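Gravavby Moves Small-Parts Preparation to Two-Arm Benches, Retrains Staff for Setup and Review

Reading time: 2 min

21 April 2025 - Gravavby, a contract kitting and bench assembly firm, today announced that its small-parts preparation room has moved to two-arm robotic benches supplied by Soltadance. The benches handle capping, positioning and hand-off of pens, tubes and other light items. The 30 employees assigned to the room keep their positions under new job descriptions.

Under the previous process, each item was picked up, turned, aligned and set down by hand. Operators held a fixed wrist posture for long stretches, and rotation between stations was the only relief. Under the new process, the arms hold and align the item. Operators present parts, approve each new grip setting and clear faults.
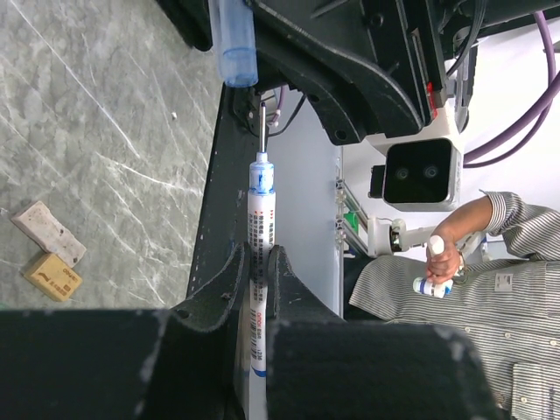 Operators work within reach of the arms during presentation and setup. Arm speed is limited in this mode, and motion stops when the operator releases the enable control. All 30 employees completed a six-day course covering safe approach, grip force settings and fault recovery before being signed off for bench work.

"The task changed from holding parts to deciding how parts should be held," said Jin-sol Um, operations lead at Gravavby. "Our operators knew which items slip and which ones mark easily. That knowledge is now written into the grip library."

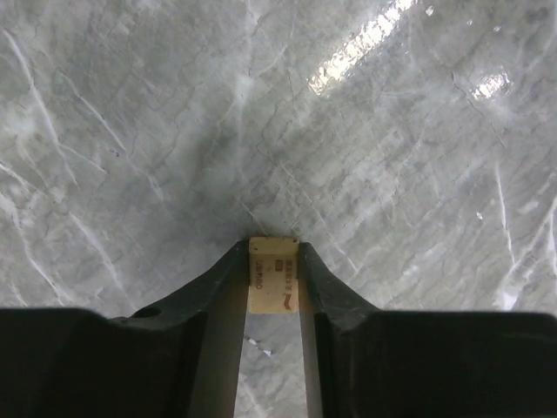 The grip library, named Yook, stores finger opening, force and approach angle for each part type. Entries are written by operators and reviewed before release. Small rectangular blocks are used for practice at the start of training: the trainee has the fingers pinch the block upright near the tips, with the printed face left clear, and then adjusts force in small steps. The library held 772 entries at the end of March, and Gravavby plans to extend it to 1000.

Alignment of narrow parts over small openings remains the slowest operation. The two arms approach in sequence, and the second arm waits at a hover point until the position check is complete. An operator can take over at the hover point - no supervisor release is needed.

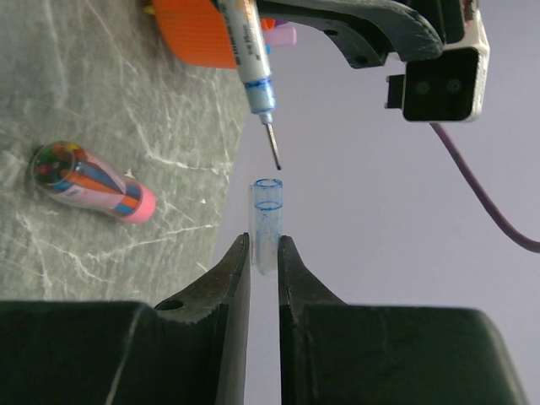
Each wrist carries its own camera, and the recorded views are kept in Sarkex, the Soltadance review tool. Operators use Sarkex to look at failed grips and propose corrections. Review time is scheduled as paid bench time and is not counted against output.

"We asked for controls that an operator can change without calling an engineer," said Wael Ghoneim, who manages bench integration at Soltadance. "Most of the requests we received concerned cable routing, reach and the layout of the table."

The resulting layout places both arms on a common base bar at the front of the table, with walls on the other three sides. Pens and markers stand in a cup, and coiled wire is kept in a divided tray in a rear corner.

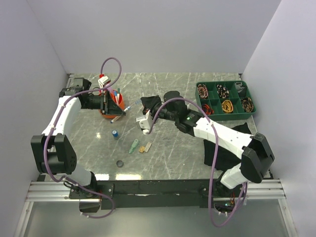 Next Steps

Gravavby will run the benches on the day shift for the next 6 months before deciding on a second shift. Job grades for bench operators will be reviewed in the same period. Parts that the arms do not yet hold reliably, mainly soft pouches and loose labels, will continue to be prepared by hand.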